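Plukonlow open day, April

The open day at Plukonlow ran from ten in the morning until four. The site is a former bottling hall on the Urnside road, and parking was in the yard behind it. Entry was free, but you had to sign in at the gate. My number was 557.

I went mainly for the stand workshop at the back of the hall. Plukonlow makes display stands and light supports for shops and small museums, and most of its parts are white plastic tubes and printed sockets. Nives Rizzi, who led the tours, said the shop sent out 3939 stands last year. The largest order came from Skukent, 828 of one model.

The assembly tables are covered in black so the white parts show up. A stand starts with the base, a broad flat platform with arms, and the tubes go in from there. The center one goes in straight up and the slanted ones lean away from it.

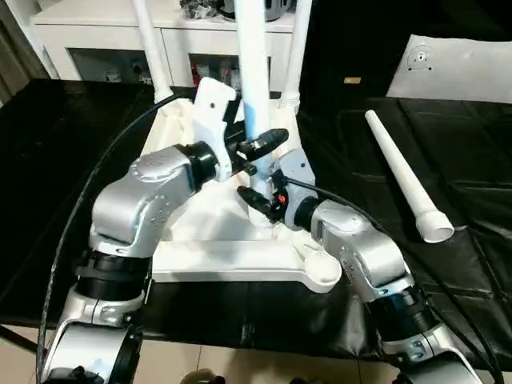
Rizzi said the sockets are the part they have changed most often. The first version had a shallow hole and the tubes worked loose in shipping. The current one is deeper and has a collar inside, and she passed a spare around so we could feel it. It weighs very little. She also had a box of rejects – mostly sockets with a rough edge from printing – and visitors were allowed to take one home.

Somebody asked about taller stands. They do make them, up to a height that fits in the company van, and anything above that ships in two lengths with a joiner. The joiner is bought in from Phromma.

After the tables we went through to the parts store, which was cold and not very well lit. Each bin has a number on a card, up to 888, though a good many were empty. The paint room was closed to visitors. From there the tour loops back to the assembly side, and you can stay as long as you like.

I went back for a second look before lunch. The rods with flared feet interested me more than the bases did. Rizzi said they are sold separately as well, and that schools buy them for science fairs. 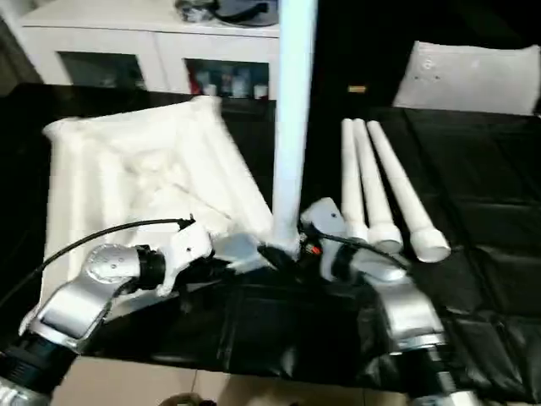

Three white rods with cup-shaped feet, at the right of the assembly table.

Lunch was soup and rolls in the old loading bay, cash only. The afternoon tour started at one thirty and followed the same route, so there is no need to be there early. Wear a coat for the parts store. The bus back to town stops across from the gate, and the last one leaves shortly after the hall closes.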